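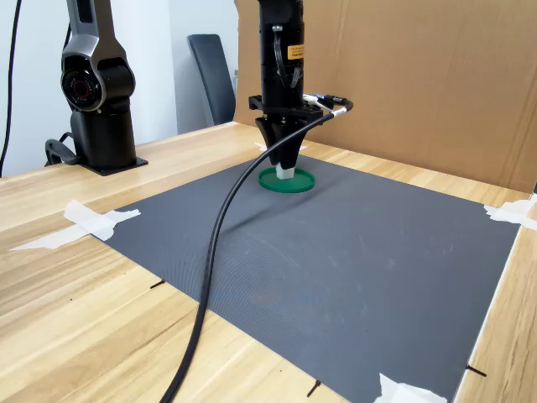
Shadows on a table

Put a dish on a table in a lit room and you get two things. You get the dish, and you get its shadow. The green dish in the photo has a faint shadow on its right side. The thick black cable has a shadow too, lying on the table beside it, and that one is dark.

Why should one shadow be faint and another be dark? Why does a shadow fall on one side and leave the other side alone? You can find out with things you already have at home.

What is a shadow?

Light travels in straight lines. It leaves a lamp, or the Sun, or a window, and keeps going straight until it meets something. It can't bend round a corner to fill in the space behind a thing.

Some materials let light through. Clear glass does, and so does clean water. We call them transparent. You can see the garden through a window, which tells you that light from the garden is getting to your eyes.

Other materials stop light. Wood, metal, cardboard and your own hand all do this. We call them opaque (say it "oh-PAKE"). Behind an opaque thing there is a patch that the light doesn't reach. That patch is the shadow.

A shadow isn't made of anything. You can't pick it up or wipe it off. If you take away the dish, the shadow goes at the same moment, and the table looks the same all over.

The in-between materials

There is a third group. Tracing paper, thin curtains and frosted bathroom glass let some of the light through but mix it up on the way. We call them translucent. You can tell that it is bright on the other side, but you can't see things clearly.

The small white block in the green dish looks slightly translucent. A piece of wax or a bar of pale soap can look the same way, with the edges a little brighter than the middle. The edges are thinner, and more light gets through a thin piece than a thick one.

Translucent things do have shadows. They are usually paler than the shadow of an opaque thing the same size, as part of the light has come through.

Which side does it fall on?

A shadow always falls on the side away from the light. If a lamp is on your left, the shadow of your cup is on the right. Move the lamp to the right and the shadow swings over to the left.

You can use this rule backwards, like a detective. Find a shadow, draw a line in your head from the shadow back to the thing that made it, and keep going. The line points towards the light. Try it with the green dish. The shadow is on the right, so which way would you look for the lamp or window?

Painters have to know this rule well. If a painter gives a jug a shadow on the left and the apple next to it a shadow on the right, people feel that something is wrong with the picture, even if they can't say what.

Long shadows and short ones

The length of a shadow depends on two things: how tall the object is, and how high up the light is.

A shallow dish hasn't much height. Its rim only stands up a little way from the table, so the shadow is a narrow strip close to the edge. A tall jug under the same light would have a longer one.

Now think about the light. When a lamp is straight above a cup, the shadow is tucked in close around the bottom. When the lamp is low and to one side, the shadow stretches out across the table. The Sun does the same outdoors. At midday in summer your shadow is short. On a November afternoon the Sun is low in the sky, and your shadow can be much longer than you are.

Sharp edges and soft edges

Look closely at the edge of any shadow. Sometimes it is as crisp as a line drawn with a pencil. Sometimes it is blurry, and you can't say where the shadow stops.

A small, bright light gives a sharp edge. A torch is a good example. A big light gives a soft edge. A window on a cloudy day is a big light, and so is a long ceiling light. Light from one end of it can reach places that light from the other end can't, so the edge of the shadow is only half dark.

The full dark part in the middle has its own name, the umbra. The half-dark part round the outside is called the penumbra.

Distance matters too. Hold your hand flat, just above a sheet of white paper, and the shadow is dark and neat. Lift your hand slowly towards the lamp. The shadow gets bigger and its edges get fuzzier.

More than one shadow

Most rooms have more than one light in them. Each light makes a shadow of its own, so one cup may have two or three shadows pointing in different directions. They are often pale. The table lamp shines on the patch that the ceiling light can't reach, and the ceiling light shines on the patch that the table lamp can't reach.

Light also bounces. A plain white wall sends back a lot of the light that hits it, and some of that lands in the shadows and makes them paler. A black curtain sends back very little.

Try it yourself

You will need:
A torch
A sheet of white paper
A jam jar lid
A piece of string or an old shoelace
A pencil
A ruler

1. Put the paper on a table and lay the lid in the middle, with the rim pointing up.

2. Close the curtains and switch off the main light. Hold the torch 20 centimetres above the table, to the left of the lid. Draw round the shadow with the pencil.

3. Raise the torch and keep it pointing at the lid. Draw round the new shadow. Is it longer or shorter than the first?

4. Take the lid away. Hold one end of the string in each hand so that the middle droops down and touches the paper. Ask someone to hold the torch for you. Look at the shadow where the string touches the paper, then look at it near your hands.

5. Open the curtains and do step 4 again without the torch. Compare the edges of the two shadows.

Never shine the torch into anyone's eyes, and never look straight at the Sun.

Words to know

Opaque - lets no light through.
Translucent - lets some light through, but you can't see clearly.
Transparent - lets light through so that you can see clearly.
Umbra - the darkest part of a shadow.
Penumbra - the paler part round the edge.

Written by Konrad Pfister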